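Reviews > Workshop > Printed parts and tags

Last updated 30 May 2021

I've been meaning to write up the Kovon cross knob for ages, and a mate at the makerspace in Erkivthorpe finally nagged me into it. It's a chunky four-armed handle that comes as a print-it-yourself file with a sheet of square black and white tags to stick on. I paid 20 dollars for the lot, tags included, and printed mine in plain white because that's the colour I had on the spool.

First up, the shape is lovely. Four fat rounded arms with smooth scoops between them, a bit like the old garden taps at my nan's place, and your fingers just fall into the gaps. I went over the edges with 400 grit (probably overkill!) and it feels great now. The finish is still slightly matte, and I like it that way - glossy white plastic under a bench lamp is horrible to look at. 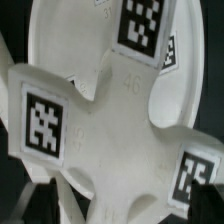
The tags were the fiddly bit. They're paper, they come with a white border, and you want to keep that border on when you cut them out. I trimmed my first one right up to the black and had to ask Ro-un Tak for a spare off his sheet. Go slowly with a sharp blade and a steel ruler. I used a glue stick on the first few and swapped to double-sided tape after that, and the tape is much nicer to work with - you can lift a corner and have another go if it's sitting crooked.

Now the grumbles. The instructions are one page, and the drawing showing which tag goes where is tiny. I emailed Kovon and got a very friendly reply from Felicja Wróbel with a bigger version attached, so why isn't that one in the download? My print also took nearly 35 hours on a slow old machine, and I wouldn't want to do it twice.

Would I buy it again? Yep, and I'm already eyeing off the bigger one they're bringing out in July. I'd pay a few dollars more for tags on vinyl, though. Paper picks up every grubby thumbprint in my shed, and I've got plenty of those.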